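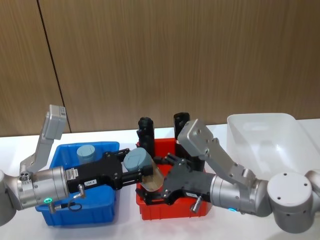 Plastic bins, bright blue on the left

**Colour does the talking** (evening version, 30 minutes plus questions)

Start straight in, no biography. Ask the room: which tap is hot? Wait for the shout of "red!" Then ask who taught them that. Usually a lovely pause, let it run.

Main idea, say it slowly: we read colour before we read words, and most of us live inside colour systems that were never explained to us. I love this subject and I'd happily talk until midnight, so KEEP AN EYE ON THE CLOCK.

## Colour at home

- Chopping boards. Hands up if you have a coloured set. Keep your hand up if you use them "properly". (Hands drop. Good laugh, don't milk it.)
- Bin lids. Neighbouring councils often choose different ones, so you move across a river and your whole body puts the cardboard in the wrong place for weeks.
- Toothbrushes! The oldest colour system in most families. Ask what colour people were as children. They always know, and they're often still a bit cross about it. I was yellow. I wanted green.

Link: a colour system only works if everyone has agreed to it, and mostly the agreeing happens without a word being said.

## The Petchrat story

Don't rush this one. The Petchrat allotments painted their shared tool handles by type: digging tools one colour, cutting tools another, anything for watering a third. Beautiful job. Then the paint ran out and the next batch of tools got whatever was left in the shed, which was a sort of salmon.

By spring "salmon" meant "new". By summer it meant "good", because the new tools were the sharp ones, and people were arriving early on a Thursday to get the salmon fork. A meaning had grown by itself out of leftover paint. I still think that's wonderful.

Pause here. Drink some water.

## How many colours can you carry?

Try the quick game from the handout. Show the card with 6 coloured dots and a made-up meaning for each, take it away, ask for them back. Most of the room manages fine. Then the card with 18. Groans. Even people with excellent memories start saying "the other blue".

Points to draw out:

- Shades are where it falls apart. Teal and turquoise sitting side by side on a shelf, fine. Teal on its own at seven in the morning, no chance.
- Borrow meanings people already have. Blue for cold, red for stop. You can fight them, but you'll be fighting them every day.
- Leave one colour spare. Something always turns up that belongs nowhere.

If the room is chatty, stay here and skip the knitting bit.

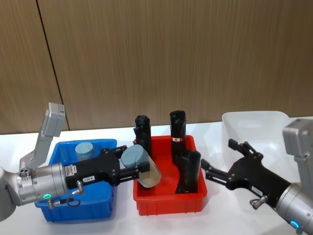

Someone at the Sterport talk objected that all this assumes everybody sees the same colours, and said that in their house the red folder and the green folder had been swapping contents for years without either of them noticing. Best comment I've ever had from a floor. It rearranged the second half of this talk, and I'm grateful.

So, on to that.

## When colour isn't enough

Red and green are a very common pair to mix up, and they're also the pair we reach for first. Stop and go, wrong and right, full and empty. Be kind about this, there will be people in the room who live with it, and ask whether anyone would like to say how they manage. (Never pick on anyone.)

Things that help:

- A shape as well. The Bravton library puts a coloured spot on each spine AND changes the shape: circle for crime, square for travel, triangle for poetry. Pass round the sheet of stickers.
- Position. Traffic lights get this right, top is top.
- Light against dark. Photograph your shelf, turn the picture grey on your phone and see what survives. Get them to try it now with whatever is in their bag. This always gets noisy, allow for that!
- A word. Plain old words. A label in thick pen is hard to beat.

## Knitting bit (optional)

Temperature blankets: one row a day, colour chosen by the weather. Mine is on the chair at the side. Let them find the heatwave in it, then the week in the middle I did by lamplight with the wrong wool. Nobody minds people touching it, say so.

## Finish

Send them home with one job. Find a colour system in your own house that you never chose, and ask the rest of the household what it means. The Jokura evening class did this as homework and up to 7 different answers came back from a single shared kitchen, all about the same blue cloth.

Questions. If they're slow to start: what colour is Wednesday?

Collect the sticker sheets before people leave, I was short last time. Blanket back in its bag.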